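Search this site Enter keywords Go

Open afternoon at Teuber, Flutska

June 20, 2026

Print this page | E-mail this to a friend

I finally made it to the Teuber open afternoon. The February one was full before I had read the announcement. The drive was 61 miles and the parking is behind the building, past the loading dock, not where the map puts it.

The company makes fixtures and small conveyors, and I have bought conveyor parts from them for years. The robot cell is a newer thing, run by Gudrun Ackermann and Torben Petersen in a room at the end of the assembly hall. Visitors went in six at a time. I was in the third group and stayed for the fourth, since there was space against the wall.

The cell

Two small arms, bolted at the front corners of a table, white links with black servo housings between them. Each has a two-finger gripper. At the back of the table is a children's bookshelf with some groceries and household items on it, and the rest of the stock is laid out in front: books, a wallet, a glasses case, a backpack. The job is general tidying. Things go from the table to the shelf, or get opened, or get moved out of the way of something else.

Everything is recorded while the arms are driven by a person, and the recordings are used to train the controller, which they call Prellon. They had 2674 recordings as of that morning. Some 900 of them involve a bag of one kind or another, which seemed high to me until I had watched two groups' worth of bag handling.

Torben had a monitor on the side wall where you could flip between the wrist cameras and the fixed one. I asked for a few stills and Ánh Thân put them on a stick for me. 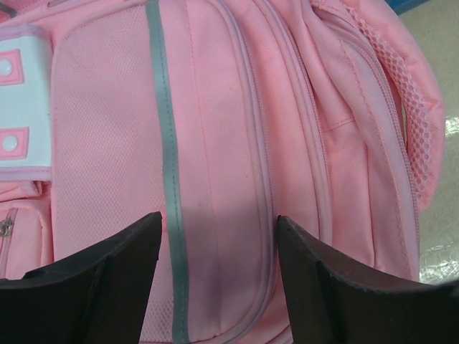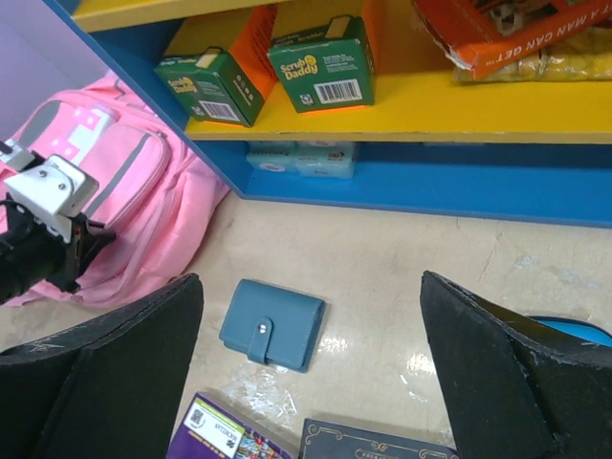 Wallet between the fingers, shelf behind.
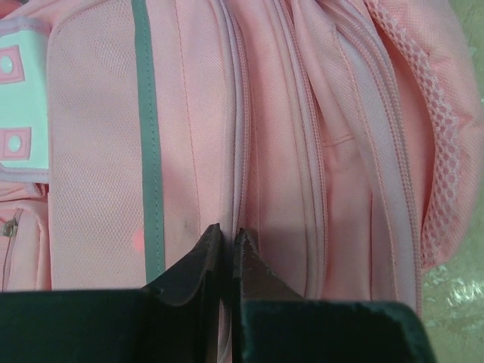
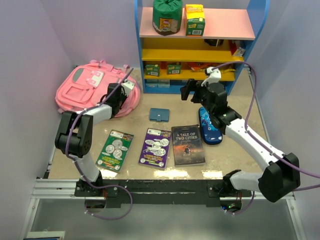 The backpack problem

A book has one thickness and stays where you put it. The backpack has several zippers running more or less side by side, piping that looks like a zipper from some angles, mesh, and a fabric that folds when pushed. From the wrist camera at close range it is pink in every direction. I could not have told you which seam was which from the monitor alone, and I had the real one six feet away.

Gudrun's answer is to pinch the fold first and worry about the pull tab second. Close on the fabric beside the zipper, lift a little, look again from the fixed camera. I asked about force sensing. There is none in the fingers. They read motor current and set a limit on it, and the limit for cloth is lower than the one for books. She would not give me the number and said it changes with finger wear anyway. The fingers do wear. The rims chip and scuff, and they swap a pair after 2000 closures whether it looks bad or not.

I also asked why the wallet is in the set. Flat on a hard surface it offers almost nothing to get hold of, and the snap strap is the only raised feature. Torben would rather drop it. Gudrun wants to keep it. This was evidently not the first time they had had the discussion.

Cabling

The run along each arm is a single purple cable, looping out from the gripper on the right arm. I would want strain relief closer to the wrist. Torben agreed and said the first version had it and it limited the last joint – so the loop stays for now. My own arm at home has the same fault and I have been putting off the fix for a year.

Other notes

The Dirutik feeder in the main hall was running at half speed for the visitors. Ilse Schwerdtfeger gave the talk on it, with good slides, and I will write that up separately once she sends the PDF.

Coffee was in the canteen until four.

Next time I will bring a notebook with a hard cover.

Related posts
Replacing the wrist bearing, part 2
Dirutik feeder: noise measurements
Cheap current sensing for small servos
Teuber catalog, old part numbers and new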